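Fusar Table Cloth, Dark Green

I bought my first Fusar for a picnic table and ended up wanting one for every table in the house! It's a plain cloth in a deep, restful green, 90 percent cotton, with a hem that stays flat after a wash (I've put mine through 18 so far). Bright dishes look wonderful on it. 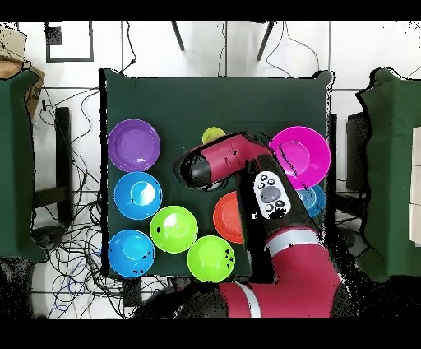
Dark green cloth with colored bowls.

Wash it warm, hang it over a rail and skip the iron if you're in a hurry — the creases drop out in a day or so. The weave is tight enough that soup sits on top for a moment, which gives you time to grab a napkin. 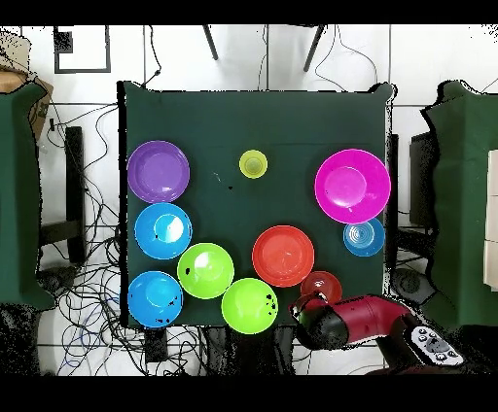 Brunello Sala wrote to us that the Nenus cloth felt thicker at first, but the Fusar was softer by December and got used far more.

It comes in 2 sizes, and the smaller one folds down small enough for a kitchen drawer. Clips are sold separately.
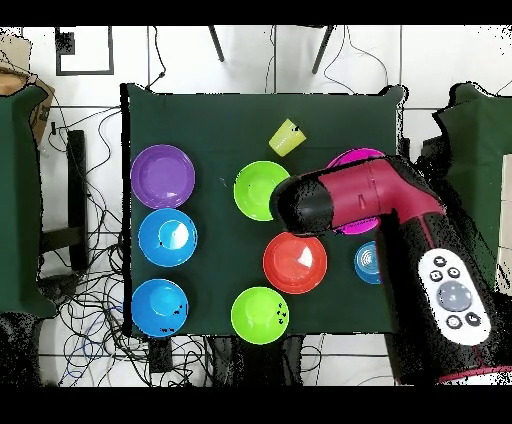

Reader comments

Raffaele Marino: Does the green fade on a sunny porch? Mine would be out all summer.

Coltberg: Had mine 7 months, still dark. Wash it inside out, if a cloth has an inside!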